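Nultstead Robotics Club: simulated tableware set
Data card, second revision, Sat 4 April
Maintained by Anayeli Salinas

What is in the folder

The set holds 763 episodes of a simulated arm handling bowls and cups, made by club members over two terms. Every episode has a wrist view, a room view, joint positions and a line of text giving the task. All of it is rendered. No real crockery was used at any stage, and I would ask people to stop calling it "kitchen data" in their reports.

The first revision of this card said the set was "suitable for training general household skills". I have taken that out. It has two kinds of object in it, and both are round and open at the top. A model that does well on it has learned to deal with rims.

Wrist view

The wrist view is the one most people will train on, and it is the weaker of the two. The gripper sits low in the picture and often shows only its fingertips. In a good many episodes the bowl runs out of view just when you would want to see all of it. The plain tabletop gives a model very little to judge distance by. Members who tell me depth "comes for free" from this view have yet to show me a plot.
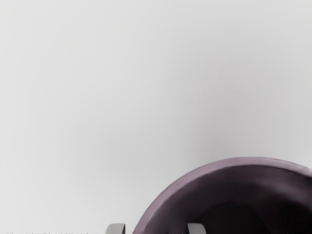 Can I train on the wrist view alone?
You can, but expect the approach to drift, and report results with and without the room view so that the rest of us can see how much.

Success labels

Treat these with care. The Ultton script marks an episode as a success if the object is off the table at the last time step. It does not check that the object is the one named in the task line. I went through the January batch by hand and found 34 episodes marked as successes where the wrong cup had been lifted. They are listed in wrong_object.txt and have been left in the set. Whether other batches are any better, I can't say. I haven't checked them and neither has anyone else.

Cup tasks

The cup tasks put matching cups on one table and ask for one of them by position ("the cup nearer the window side", and so on). The wording was left to whoever was at the keyboard, so "left" sometimes means the arm's left and sometimes the viewer's. Drodix, our baseline, scores well here. I suspect it goes for whichever cup is easier to reach and is right often enough to look clever. A fair test would swap the cups and keep the sentence the same.
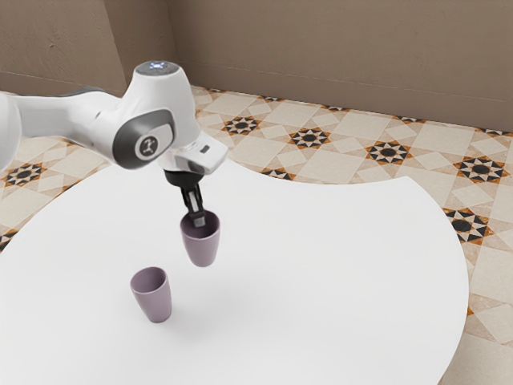 Room view, cup task: one mauve cup held above the table by the gripper, the other standing on it.

Known gaps

Lighting hardly changes between episodes. There are 7 table shapes, but one of them accounts for most of the set. The Beltrán split, which was meant to hold back unseen tables for testing, shares a table with the training part, so please don't quote scores on it until it has been rebuilt.

Use

Free for club and classroom work. If you publish a number, give the revision, the split and how many seeds you ran. One seed is an anecdote. Corrections go to Anayeli by way of the club's issue list, with the episode number in the title.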